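Drikitz Robotics Club – spring progress report to the Rees Fund

Thank you, first of all, for your patience in waiting for this one. We had meant to send it in March and then the end-of-term rush caught up with us, so it now covers everything up to the middle of April, and I think it is a happier read for the delay.

The club has 13 regular members this year, five of them completely new to programming, and between them they have put in 214 hours on the Jaddale challenge. For anyone on your panel who hasn't followed it, Jaddale is the inter-college contest in which a robot has to tidy and restock a small shop display, with points for each item put in the right place and points off for anything dropped.

Most of the grant has gone on bench time and on spare parts for the hands, as agreed. We also paid for the Hidix simulation licence, and I must say the students have had far more out of it than I dared hope – several of them run their practice attempts at home in the evening and arrive with a list of things to try.

We have logged 114 grasping attempts so far. The tall snack tubes gave us a good deal of trouble early in the year, as a slightly clumsy release leaves them leaning, and a leaning tube scores only half marks under the contest rules. Smaller cans are a newer addition.

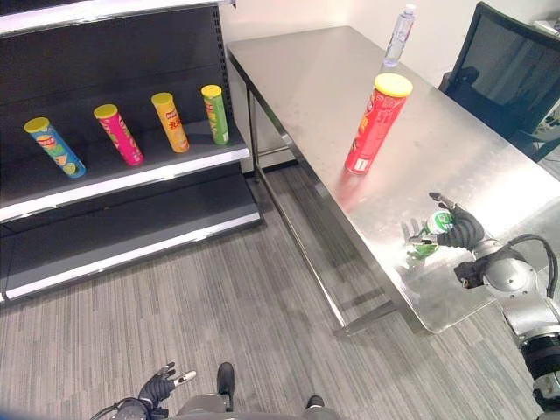 The group looking after the arms would like to slow the last part of each movement, while the group looking after timing would very much like them not to, and the discussions have been lively and good-natured. I have left them to settle it between themselves with a proper comparison before the end of May.

We are a little behind on the written log, which is my fault as much as theirs, and slightly under budget on travel. With your agreement we would like to move what is left there into a second set of fingertips. I will send the revised figures with the summer report.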